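Notes from the Spring Build Term

2025-03-25
Posted by Jui-lin Tsang

The robotics club at Udatbridge has now reached the midpoint of its build term, and I would like to set down where the work stands. Members who missed the October planning meeting have asked for a written account, and this post is intended to serve as one.

The project for this year is a small desktop arm, which the members have named Lui. Every structural part is printed in our own workshop. The club received a budget of 500 dollars for the year, and most of it has gone to servos and filament. The remainder is being held for replacement gears, as two sets were stripped during the first month of testing.

Printing took longer than planned. The final parts list came to 36 pieces, and the bracket that holds the servos had to be printed three times before the horns sat flat. The first version was too tight at the screw holes. The second cracked along a layer line when the screws were tightened. The third was printed at a slower speed with thicker walls, and it is the one now in use. Members working on their own copies should take the file marked "bracket C" from the shared folder and delete any earlier version.

Mounting was discussed at length. Some members preferred a heavy printed base, while others argued for a bench clamp. The clamp was chosen – it can be moved between tables in a minute, and it leaves more filament for the links. Please tighten it by hand only, and check it again before each session.

The control software was written by the second-year group, with Dresteva as the working name for the program. It stores a set of joint positions and plays them back in order. The most recent log contains over 2,000 recorded moves. Of these, 107 were flagged for review, nearly all of them at the joint closest to the base. The group believes the cause is a loose horn screw, although a worn gear has not been ruled out.

The regional event at Brolley requires each team to submit a wiring plan along with its arm. Ours is not yet complete. Cable routing along the links is still to be settled, and I have asked that a proposal be brought to the next session so that the drawing can be finished on time.

Members who wish to help with calibration should add their names to the sheet by the workshop door. Safety glasses are required at the bench, and long hair must be tied back.

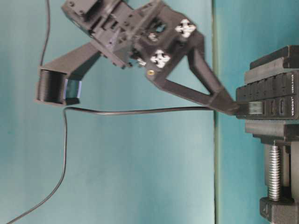 Lui on the bench clamp, with the white servo horns fitted to the bracket.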